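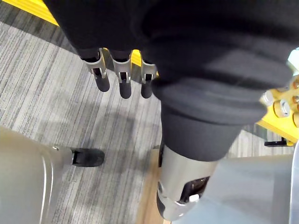

Rural Finance, Unit 6
Warehouse receipts: lending against stored grain
Notes for class, H. Godinho

Carry over from last time: we got as far as why banks don't like land as collateral in most farming areas. Title unclear, or held by the family, or held fine but unsellable, no neighbor will bid on it. So the bank asks for a salary slip. Farmer doesn't have one. End of conversation.

Today is a different kind of collateral. The crop itself, after harvest, sitting in somebody else's building.

1. The basic problem

Price of maize is lowest right after harvest, everybody sells the same few weeks. School fees due, input debts due, trader is at the gate with cash. Four or five months later the price is up, sometimes a lot, and the same household may be buying maize back at the higher price. "Sell low, buy high" in the readings. Economists spent years asking why people don't just store. Answers, more or less:

- need cash now
- nowhere decent to store (weevils, damp, rats, theft)
- relatives. Grain in the house gets asked for
- price risk, some years it does not rise

A warehouse receipt is meant to deal with the first two and a bit of the third. It does nothing for the fourth. Please remember this, every year half the papers say it "removes risk".

2. Who is in the deal

Depositor. Farmer, group, cooperative, or a trader (often a trader, see section 6).

Warehouse operator. Takes the grain, weighs it, grades it, issues the receipt. In our running case this is Clorkeo, private, three sites, the one we follow is at Dretari.

Lender. Pandey in our case. Branch in town, loan officer comes out to Dretari twice a month in season.

Regulator or inspector. Somebody has to be allowed to walk in without warning and count bags. If this person is missing the rest is just paper.

Buyer. Miller, exporter, school feeding program, whoever.

Insurer. Fire, flood, theft. Ask who pays the premium and who gets the payout. Lender should be named on the policy.

3. What the receipt says

Minimum: depositor, commodity, grade, weight, crop year, location, date in, storage charges, who holds a claim on it. Serial number. Some systems split it in two, a certificate of title and a certificate of pledge. The title part moves when the grain is sold, the pledge part goes to the bank. Grain comes out only when both are handed back together. Simple idea and it works with very low tech, though most new systems are going to an electronic register with one entry per lot.

Negotiable vs. non-negotiable: negotiable can be endorsed over to a third party. Non-negotiable stays with the named depositor, and the operator releases only to them or on the lender's written say so. Small schemes usually start non-negotiable becuase the law for the other kind isn't there yet.

Commingled vs. identity-preserved: commingled means you get back the same grade and weight but not your own bags. Cheaper. Farmers dislike it the first season. The Dretari site commingles by grade.

4. Steps, in order

a) Cleaning and drying before delivery. Moisture is what gets people turned away.
b) Delivery, weighing, sample taken, graded in front of the depositor. In front of, not after they go home.
c) Receipt issued.
d) Depositor takes receipt to lender. Lender checks with the operator that it's real and that nothing is already owed on it.
e) Loan paid out, a percentage of the value at today's price. Lien noted.
f) Waiting.
g) Sale. Buyer pays the lender, or pays into an account the lender controls.
h) Lender takes principal plus interest, operator takes storage, rest to the depositor.
i) Release order, grain goes out, receipt cancelled. Cancelled! Stamped or struck off. A live receipt for grain that has left is the classic fraud.

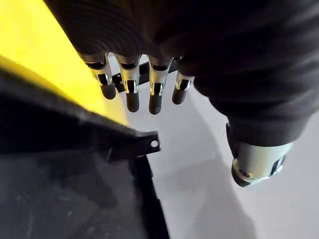 Fig. 1. Robotic hand with metal finger joints, above a light gray floor.

5. Worked numbers

One member, one deposit at Dretari. Copy this out, the exam version has the same layout.

Value of grain at harvest price: $1,700
Advance rate: 70 percent
Loan: $1,190

Interest two percent a month, flat, five months. That is $119.
Storage, handling and insurance, all five months together: $165
Sale price at the end, whole lot: $2,200

So
2,200
less 1,190 principal
less 119 interest
less 165 storage etc.
leaves 726

Cash in hand altogether = 1,190 + 726 = 1,916
Compare sell at harvest = 1,700
Gain = 216

Now break-even. Costs are 119 + 165 = 284. So the lot has to sell for at least 1,984 to match selling at harvest. Below that the farmer would have done better with the trader at the gate. Price needs to rise nearly 17 percent over five months. Check the price history for your own district before you get excited.

What this leaves out: transport to the warehouse (may be big), weight loss from drying, the farmer's time, and what the $1,190 was used for in the meantime. If it paid off an input loan charging a much worse rate, that saving belongs in the sum also. If it went to a cousin's wedding, no judgement, but no saving.

Try it again with the sale at 1,800. Cash in hand? Is the bank still whole? (Yes. Farmer is worse off, bank is fine. Think about why the advance rate is 70 and not 90.)

And again at 1,300. Now what comes first, storage or principal? Depends on the law. In most statutes the operator's lien for storage charges ranks ahead of the lender. 1,300 less 165 leaves 1,135, so the bank doesn't even get its principal back. Margin call should have gone out well before that point. In practice small depositors can't meet a margin call, so the lender sells early. Loan agreement has to say so, in a language the person reads.

6. Who uses it

Hope: smallholders. Reality in the first years of most schemes: traders and bigger farms. Reasons are dull. Minimum lot size, distance, fixed cost per receipt. Clorkeo opened with a minimum of 500 bags. No household at Dretari brings in that much. The fix was group deposits, a farmer group bulks up and takes one receipt, then does its own split inside.

Which moves the problem to the group. Who holds the receipt. Who decides the day of sale. What if one member wants out in month two. Flolladar group in the reading (the case from the upland sites) wrote this down before the first delivery: any member may ask for a sale, sale needs two thirds, a member leaving early gets paid at the harvest price less costs. Good short rule. Steal it.

Traders using it is not a failure by the way. If traders can borrow against stock they can buy more at harvest, which should pull the harvest price up a little for everybody. Evidence on how much is thin.

7. What goes wrong

Receipt without grain. Operator issues paper for stock not there, or the same stock gets pledged to two banks. Fix: central register, surprise inspection, performance bond.

Quality drops in store. Operator is liable for grade, on paper. Can the operator pay? Look at their balance sheet, not the brochure.

Government steps in. Export ban, or reserve stock dumped on the market in month four. Price drops and everyone who stored is punished. This has killed more schemes than fraud has, in my opinion. Lenders remember it for years. The single most useful thing a ministry can do is announce its rules early and stick with them.

Donor pays for the warehouse, nobody budgeted for running it. Scales not calibrated, fumigation skipped.

Low turnover. A warehouse full for five months and empty for seven does not cover its costs. Think in 52 weeks, all of which carry wages and security. Second crop helps, beans or sunflower. So does renting space to input dealers in the off season.

8. Lender's view

Cost of visiting the site. Cost of checking prices every week. Loans small and all fall due the same time of year. On the plus side, default is low when the grain is really there, and it can be sold in days, not years like land. Pandey treats the receipt as the main security and still asks for a group guarantee behind it. Is that belt and braces or does it mean they don't trust the receipt? Discuss, we'll take ten minutes on this.

Also: a loan officer trained on salary loans does not know what grade two maize is. Training is a real line in the budget.

9. Terms to know

advance rate (loan to value)
lien, pledge, title
negotiable
commingled storage
margin call
performance bond
collateral manager (an outside firm that controls stock in the borrower's own shed, on behalf of the bank. Different animal from a public warehouse, usually only for big borrowers)
field warehousing, same idea, older name

10. For next class

Read the Flolladar case to the end including the accounts table, which people always skip.

Write about 500 words on one question, pick either:

Your ministry wants a minimum deposit so low that single households can use the warehouse. What does it cost and who should pay?

A lender offers a 90 percent advance with a higher interest rate. Would you take it to the Dretari members? Show the numbers, use the layout in section 5.

Typed please, handwriting last time was rough. Drop it in the tray outside my office before class, or e-mail, but not both, I end up grading it twice.

Mid-September intake: you missed Unit 4 (input credit), slides are in the shared folder, ask somebody for thier notes as well, the slides are thin.

Office hour as before, 3 p.m. Unit 7 is crop insurance.

Horácio Godinho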